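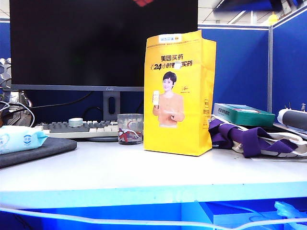
Quick one before the build session, sorry for typing fast. Club is moving the desk-clearing task up to this month and I want the object list settled before anybody trains anything else. The tall yellow paper bag stays in, standing up, top a little open, clear cup right up against its left side. That gap is the whole problem. Our grasp planner wants to come in from the left and there is no left. Wet wipes can stay on the dark pad, and the tote stays crumpled, dont fold it, the Altari rules say soft items go as found.

> On the club list, Osex team wrote:
> We ran the desk task 40 times on the old layout and got 19 clean
> picks. Most of the misses were the bag. Either the fingers close
> on air above the fold or they push the side in and the whole
> thing goes over. Can we swap it for a box? Also is the monitor
> part of the task or just scenery? Depth goes bad near it.

No to the box. Boxes were last year and every team at Sumampouw will have boxes working. Monitor is scenery, but hitting it costs you the run, so put it in the collision map — screen AND the stand neck, the last map only had the screen.

On the misses — 19 out of 40 is better than I figured. Try coming from above with the wrist turned, pinch the folded edge, lift slow. The Catel fingers have the soft pads so they shouldnt tear paper. If they do, tell me, we have 3 spare sets in the gray drawer and I'd rather burn pads than bags.

Labels: we're at 2,117 now, mostly the easy stuff. Need more of the cup. Clear plastic is killing the segmentation, it keeps getting merged with whatever is behind it. If you have a free half hour pls do cups only. Same label names as before, lowercase, no spaces (someone used "Cup_2", I fixed it).

Cables are not a target!! Dont label them, dont reach for them. The detector picked one as a handle last time and I'd like to not do that agian.

Still need from the Osex side: the log from the runs where the bag went over, and which gripper speed you used. Send before 6 pm if you can, I'll rerun tonight on the lab machine.

More later, gotta run to class

2 replies · 0 shares
Contact the list owner | Back to top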